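Can a robot pull a plug yet?

Print this page | E-mail this article

My grandmother had a whole drawer of jobs she called "five-minute nuisances", and I thought of her often on the road to Renotthorpe, where I had been promised a look at machines learning household chores. Unplugging the lamp, wrapping a present, finding the keys (always the keys!). 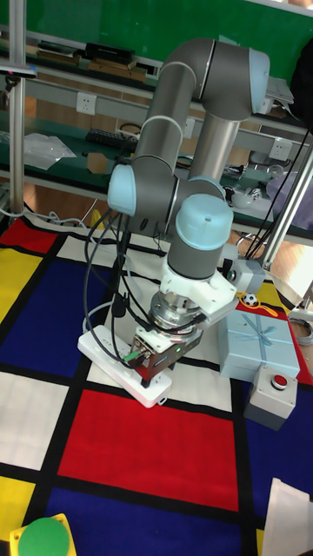 Home & Workshop Desk

The power strip lying under the gripper, with a plug in it, is the sort of thing my hand deals with while I'm thinking about supper. For an arm it is a real puzzle. Doğukan Taşdemir, who showed me round, told me his team at Nistusia had logged 988 tries at plugs and buttons since October, and that he'd want well over 1,000 before he let one near his mother's kitchen.

Buttons he is fairly cheerful about. Ribbons he is not, and when I asked about the bow on the pale blue box he laughed and went off to put the kettle on.

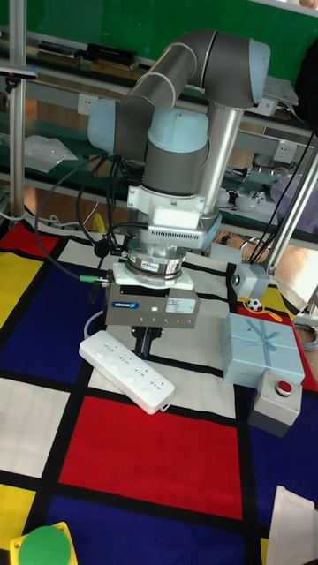 Page last changed: 6/16/24

Grippers differ a good deal, I learned. The SCHUNK one has two dark metal fingers and a round force-torque sensor above it, so the arm can feel how hard it is pushing. I asked when I might have one at home. Twenty years, said Doğukan, then he thought a bit and said perhaps sooner for the plugs.

Related items
Jemer tries a tidier stockroom
Tsoukalas and the folding of towels
2 kettles, one robot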